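**Shared supply program expands to second building in Betham**

BETHAM, 22/04/2023 — The Pathak Learning Center has opened enrollment for its shared supply program at the Bilton Street building, extending a service that has operated at its main site for the past two school years. Families, tutors and adult learners registered at either location may now draw on a common stock of pencils, scissors, rulers, glue and small hand tools at no charge.

The center distributed 3,907 individual items through the program during the last full school year, according to its annual service report. Pencils accounted for the largest share, followed by erasers and safety scissors. The report recorded 1,313 items returned in usable condition and placed back on the shelves after cleaning and sorting.

Under the program, learners receive a pencil case at registration and may refill it at the start of each term. Scissors, tongs, hole punches and other tools remain the property of the center. They are signed out for use at the worktables and returned to the supply counter before closing. Pencils and erasers may be taken home.

Qiuyue Xiong, director of learner services, said the extension answered a request made repeatedly by families at Bilton Street, many of whom had been traveling to the main building only to collect materials.

"A child who arrives without a pencil loses the first part of the lesson while one is found," Xiong said. "We would like that time to go to the lesson. The same is true of our adult classes, where people often come directly from work and have nothing with them."

The pencil cases are stocked before each term by staff of both buildings. Pencils are sharpened in advance, and cases returned at the end of a course are emptied, washed and checked for broken hinges before they are issued again. Cases that no longer close are withdrawn.

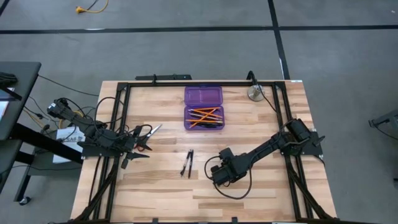

May learners bring their own pencils and scissors to class?

Learners are welcome to use their own supplies at both buildings. Personal scissors must have rounded tips for classes below sixth grade, and owners are asked to label everything they bring with a first name and last initial.

The supply counter at Bilton Street is located on the ground floor, beside the reading room. It opens 60 minutes before the first class of the day and closes when the last class begins. Learners who need materials outside those hours should speak with their instructor, who holds a small reserve in each classroom.

Craft and woodworking classes will continue to use a separate stock. Tools for those classes are issued by the instructor at the start of the session and may not be exchanged for items from the general counter. Materials with special handling requirements, including craft knives and heated tools, are excluded from the shared program and are available only under direct supervision.

The center has also revised its procedure for lost and damaged items. Families will no longer be billed for a missing pencil case. A replacement will be issued on request, up to a limit of two in a single school year. Damaged scissors should be handed to a member of staff and should not be returned to the open trays.

Records for both buildings will be kept in Plelemeo, the registration system already used for class enrollment. Learners who registered at the main building do not need to enroll again and may present their existing card at either counter. Those without a card may give their name and class number.

Donations of unused supplies will be accepted at both counters during opening hours. The center is chiefly in need of standard graphite pencils, left-handed scissors and pencil cases with divided compartments. It is unable to accept opened glue, dried markers or correction fluid.

A review of the extended program is planned for June, when instructors will be asked to report on shortages and on the condition of shared tools. The results will be posted at both buildings and considered in the purchasing plan for the coming year.

Enrollment forms are available from the front office at either location. Completed forms may be handed in at the supply counter, where a pencil case will be issued the same day while stock remains.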